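Big day for the shop rules! We finished the first proper draft of our good-practice sheet for robot arms that share a room with people, and I am far too happy about it. Thread, because a few of you asked how we got there.

1/ Meron Tefera started it in January with a single page taped to a cabinet. It had one rule on it: say "arm live" out loud before you enable anything. We still say it. I now say it at home.
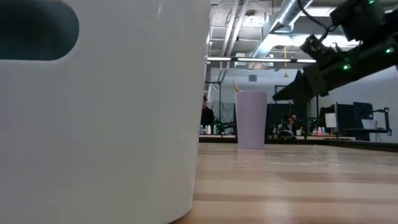

2/ The second rule was speed. With anyone inside the line, the arms are capped at 24 percent. Darcy Vachon fought me on this for a week (too slow, the tidy-up tasks drag on forever) and then wrote the best paragraph in the whole document about why a slow arm gets watched properly.

3/ Cables get their own section – yes, a whole section! Check the wrist loop through its full range before the first run. If it pulls tight anywhere, re-route it and start the check over. Tape is not a strain relief. I will put that on a mug. 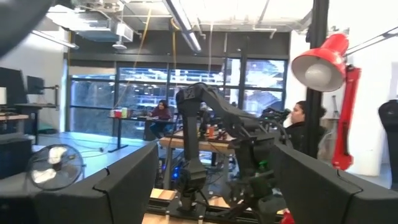
Clorent workshop, October 27, 2026

4/ Review day. Wubit Abdella read all 30 rules aloud and we struck any that two people understood differently. "Keep a safe distance" went first. It now says: feet behind the floor tape while the arm is enabled, hands off the table until the operator says "stopped."

5/ Eldana Ejigu wants every reset written down so the next person can repeat it. Which items, which way up, what goes in the bin. I thought it was fussy until I tried to rerun one of my own tests from memory. Terrible. Converted on the spot. 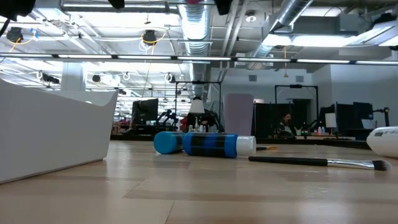 Birhane room, October

6/ Same sheet, different team, and they found a hole in it in almost 30 minutes. We had a rule for who starts a run and none for who ends one. New wording: anyone can stop it, and only the operator can restart it, after a look at the table and a fresh "arm live." Love this kind of feedback!!

7/ Two arms on one table needed extra thought, so those rules get their own page.

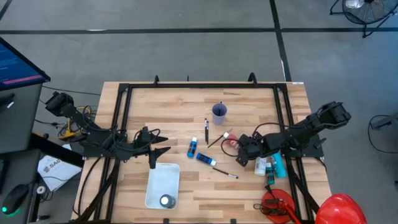
## Two arms, one table

8/ One operator for both arms. One stop that kills both. If one faults, the other parks too, even if it was doing fine.

9/ Agree on who owns the middle of the table before you start, and write it on the run sheet. Anjana Bandara calls this the kitchen rule and I can't improve on that.

10/ Next up is the part about visitors, which is a mess – send me yours if you have one you like. I'll post the full sheet once Darcy is done with the commas.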